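Larasati Setiawan
@larasatifolds

OK friends, laundry thread! I have been folding shirts badly for my entire adult life and this is the month I fix it. June is shirt month. Come along 🧵

1/ Some background. I own a lot of button-ups and a lot of tees, and until last week every one of them lived in a heap on the chair in my bedroom. You know the chair. Everybody has the chair.

2/ Then my friend Masaru Honda came over, looked at the chair, and very kindly asked if I wanted him to show me how he does his. He used to work the floor at Stutham, where he refolded the same stack of sweaters all day long, and his hands are SO fast. I was hooked in a minute.

3/ First thing I learned: get off the bed! I always folded on the bed and the mattress just swallows everything. A table is so much better. You can push down on it, you can slide the fabric, and the edges stay where you put them.

4/ Second thing: don't start folding right away. Lay the shirt out lengthwise, collar away from you, hem toward you, and give it a moment of attention before you do anything else. I used to skip this completely and then wonder why one sleeve was always sticking out.

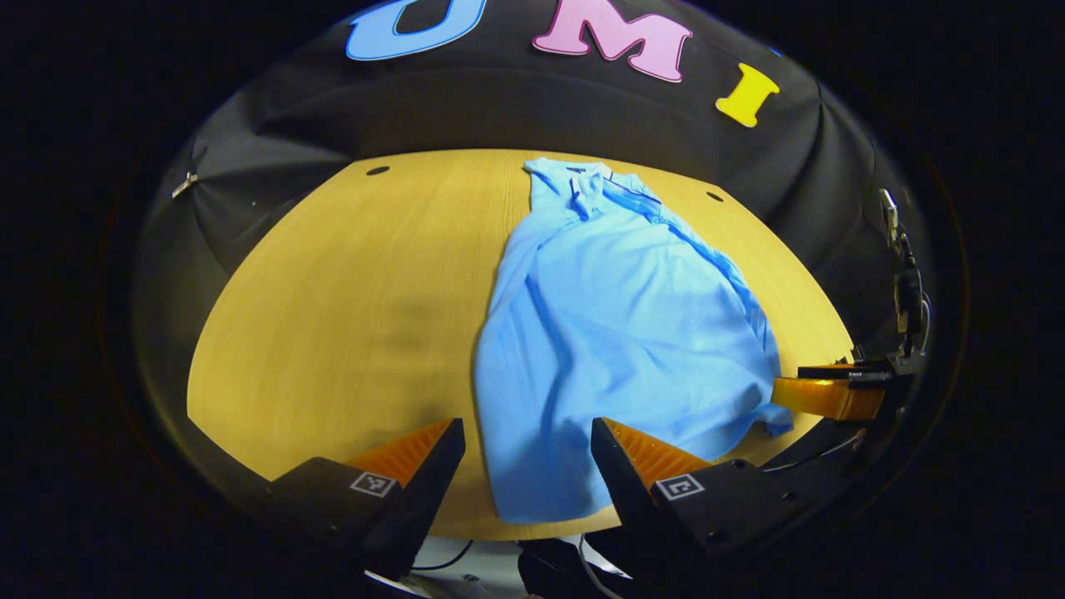 Light blue shirt on the table, collar at the far end, wrinkles and all. Folding hasn't started yet!

5/ See the creases running diagonally across the body, and the crumpled bit along the right side? Those are what I go after first. Flat palms, start in the middle, sweep out toward the sides. Then a little tug at the hem. Don't yank, you'll stretch it (ask me about my gray tee).

6/ The tag is my favorite landmark now. Neck tag in the middle means I can picture a line straight down to the hem and fold to that. Masaru does it by feel but I need the line!

7/ Then it's side in, sleeve back, other side in, other sleeve back, so you end up with a long strip. Fold the bottom up almost to the collar, then fold in half again. If it stands up on its own when you set it on its edge, you did it right. Mine stood up on the fourth try and I yelled.

8/ A few of you asked about folding boards. I tried one from Zestus and it's fun, very satisfying flap noise, but I kept getting the shirt on crooked and then it was just crooked faster. Going back to hands for now. If you love yours, please keep loving it!

9/ Linen is still beating me. I have one Alcaraz shirt that goes right back to being a crumpled leaf the second I let go of it. Masaru says hang it and move on with my life. He may have a point.

10/ Goal for the month is 100 shirts. Yes, that means repeats, I do not own 100 shirts, please don't worry about me. I'm counting every fold, and my sister has already offered me her whole closet to practice on, which is either generous or very clever.

11/ Drawer update for the people who came for the drawer: everything's standing in rows now, light colors up front, and I can see every shirt without digging. I opened it 2 extra times this morning just to look at it.

12/ Next up is fitted sheets. I'm scared. Send me your methods, your videos, your grandma's secret corner trick, all of it!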